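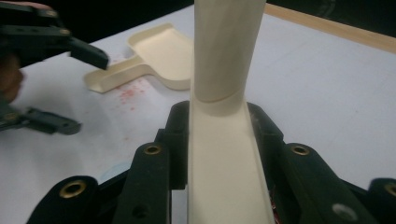
Maintenance Planner - Tallby site

Gunawardena is hiring a maintenance planner for its Tallby packaging plant. The role covers 67 assets on two lines and reports to Juraj Procházka.

Duties: weekly work orders, spare parts forecasts, shutdown schedules, contractor permits.

Required: two years in planning or a skilled trade, working knowledge of a CMMS, forklift license or willingness to obtain one.

Day shift, 6:30 start - up to 27 hours of paid overtime per quarter. Send a resume to Mesfin Negussie, quoting ref. 956. Applications close at the end of May.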